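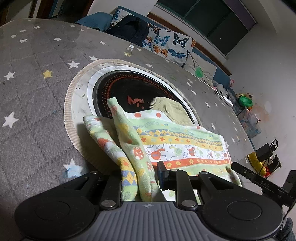 고객지원 티켓 / 제품: Plalen 가사 보조 유닛 / 제목: 무늬 있는 천을 접다가 자꾸 멈춥니다 / 상태: 진행 중

[문의 내용]
안녕하세요, Grarnis 지원팀 여러분. 늘 친절하게 답해 주셔서 감사한 마음으로 또 글을 남깁니다. 8월에 Plalen을 들인 뒤로 설거지 그릇 옮기기나 장난감 줍기는 그럭저럭 해내고 있어서 식구들이 다들 신기해하고 있어요. 그런데 천을 접는 일만큼은 아직 제 손이 훨씬 빠르네요 (제가 성질이 급한 편이긴 합니다만!).

증상을 적어 보면 이렇습니다. 단색 수건은 반으로 잘 접습니다. 그런데 꽃무늬, 물방울무늬, 마름모무늬가 띠처럼 섞인 알록달록한 천을 주면 가장자리를 찾다가 멈추고, 한참 뒤에 "모서리 인식 실패"라는 안내가 뜹니다. 겨우 집더라도 두 겹을 한꺼번에 쥐고 들어 올릴 때가 많고요. 작업하는 자리에는 별무늬가 있는 회색 누빔 커버가 깔려 있습니다. 설정에서 집는 힘을 100에서 조금씩 낮춰 보기도 했고, 재시작도 했고, 업데이트도 마쳤는데 그대로예요.

사람이라면 눈 감고도 하는 일인데, 기계한테는 이게 그렇게 어려운 일인가요? 혹시 고장이면 수리를 맡기고, 원래 그런 거라면 마음 편히 기다리려고 여쭙니다.

[답변 1 - 지원 담당 Renato Yáñez]
안녕하세요, 자세히 적어 주셔서 정말 큰 도움이 됐습니다. 읽으면서 저도 집에서 빨래 개던 생각이 나더라고요. 먼저 마음 놓으시라고 말씀드리면, 보내 주신 로그에는 모터나 관절 쪽 오류가 없습니다. 고장은 아닌 것으로 보고 있어요.

천은 집을 때마다 모양이 달라져서 저희도 가장 애를 먹는 대상입니다. 그릇은 어디를 잡아도 그릇이지만, 천은 한쪽을 들면 다른 쪽이 흘러내리고 접힌 부분이 새 가장자리처럼 보이기도 하지요. 띠무늬가 많으면 무늬의 경계를 천의 끝으로 잘못 읽는 일이 더 잦습니다. 바닥 커버에까지 무늬가 있으면 더 헷갈려합니다.

번거로우시겠지만 아래 순서로 한번 해 봐 주세요.
- 작업 자리에 무늬 없는 단색 천이나 매트를 깔아 주세요.
- 천 밑에 다른 물건이나 다른 천이 겹쳐 있으면 치워 주세요.
- 설정 > 직물 > 모서리 탐색을 "느리게"로 바꾸고, 집는 힘은 9로 맞춰 주세요.
- 같은 천으로 8회 반복한 뒤 로그를 다시 보내 주세요.

[고객 회신]
말씀하신 대로 다 해 봤습니다! 매트를 까니까 확실히 덜 헤매네요. 여덟 번 중에 다섯 번은 반으로 접는 데까지 갔고, 나머지는 여전히 두 겹을 같이 쥐고 놓지를 않았어요. 오후 3시쯤 돌린 게 제일 나았는데 햇빛하고도 상관이 있을까요? 저희 어머니는 옆에서 보시더니 그새 나머지를 다 개어 놓으셨답니다.

[답변 2 - Renato Yáñez]
어머님 솜씨를 이기려면 저희가 한참 더 공부해야겠습니다. 햇빛 얘기는 일리가 있어요. 옆에서 빛이 들면 접힌 선에 그림자가 져서 겹을 구분하기가 조금 수월해집니다. 저녁에는 천장등만 켜지 마시고 옆에 스탠드를 하나 두어 보세요.

두 겹을 같이 쥐는 문제는 설정만으로는 다 잡히지 않습니다. Rona 손끝 패드로 바꾸면 얇은 천을 한 겹씩 비벼 떼는 동작을 쓸 수 있는데, 고객님 기종은 Quiroga 서비스 센터에서 무상으로 교체해 드립니다. 접기 동작은 무늬 천 1,000장으로 따로 시험하고 있고, 결과가 다음 업데이트에 들어갈 예정입니다. 그때까지 무늬 천은 직접 개시고, 수건과 행주는 Plalen에게 맡기시기를 권해 드려요.

[고객 회신]
패드 교체 신청했습니다. 스탠드도 오늘 저녁부터 켜 볼게요. 교체하고 나서 로그 올릴 테니 티켓은 닫지 말고 열어 두시면 좋겠습니다.

이 사이트는 더 나은 이용 환경을 위해 쿠키를 사용합니다. 계속 이용하시면 쿠키 사용에 동의하신 것으로 간주합니다. [동의] [설정 변경]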